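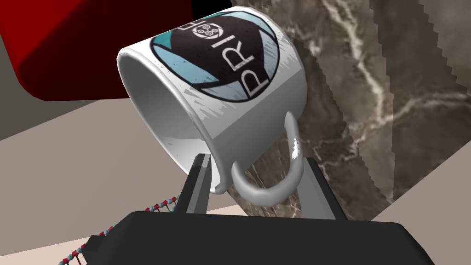

Mug work again tonight. The real arms are still in bits on the bench at Nasisitz so I'm doing the whole week in the simulator.

---

For anyone new: two-armed robot, being built in a shared workshop, mostly by me and Lâm Quách on Friday evenings. The grippers are parallel two-finger ones. The base is whatever we can afford by March.

---

The sim room has a square marble-look table in the corner with mugs and bottles and other clutter on it. I didn't model any of the clutter, it came with the room. I did move the table twice to get it within reach of both arms.

---

Mugs are awkward. If the fingers close on the body near the handle you get one finger on a nice curved wall and the other fighting the loop. The grasp planner knows the handle exists but scores it as if it were more wall.

---

Current fix is a flat penalty on any grasp where a finger pad comes within 20 mm of the handle. Crude. Phong Hầu wants me to do it properly from the mesh and he's right, but I wanted something running before bed.

---

Ran 2,000 grasps overnight with the penalty on. 1,526 held for the full lift. I haven't got a fair number from before the change, my old logs were using a different friction value. So that's the baseline now.

---

Of the ones that went wrong, most went by rotation. The mug stays between the fingers and rolls until the mouth is pointing off to one side. Counts as held if all you check is height off the table. Doesn't count if there's tea in it.

---

So I've added a tilt check. Anything past 20 degrees from upright at the end of the lift gets marked as a fail. I'll rerun the lot with that and expect the number to drop a fair bit.

---

Hưng Trình asked if the pads are soft in the sim. No. Rigid contact, friction turned up. The real ones will have a layer of silicone and I've no idea yet how close the two are.

---

Moving on to bottles, left arm only for the moment.

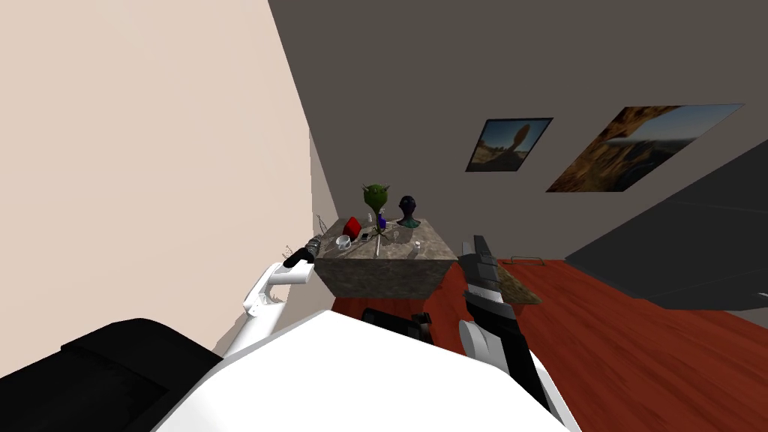

Left arm is the white one and right arm is mostly black and grey. I've left the colours like that in the sim, it saves me checking joint names when something swings the wrong way.

---

The front left corner of the table is the tight spot for the left arm. You've got the wall on that side and some twigs by it, and the elbow wants to go out exactly where the wall is. I've limited the elbow and let the shoulder do more. Slower, fewer collisions.

---

Right arm is just parked with the gripper up for these runs. I need to write a better park pose. At the moment it sits too near the front right corner and I don't like it there once both arms are moving.

---

Gripper speed is at 80% for bottles. Full speed knocks the thin ones over before the second finger arrives. Might end up as a per-object setting, which I was hoping to avoid.

---

Hardware news, such as it is. Jolene Nepia has reprinted the wrist bracket with thicker walls and it fits over the bearing without filing. Second one is on the printer. Shoulder motors are still with Hirent, no reply to my last email.

---

Cable routing through the forearm is still not solved. The sim doesn't care about cables. The real forearm very much will.

---

@ Colton Fraser yes, you can have the table and mug setup. Let me take my hard-coded paths out first or it will only run on my laptop.

---

Jobs for next time: rerun mugs with the tilt check, new park pose, chase Hirent, measure the silicone.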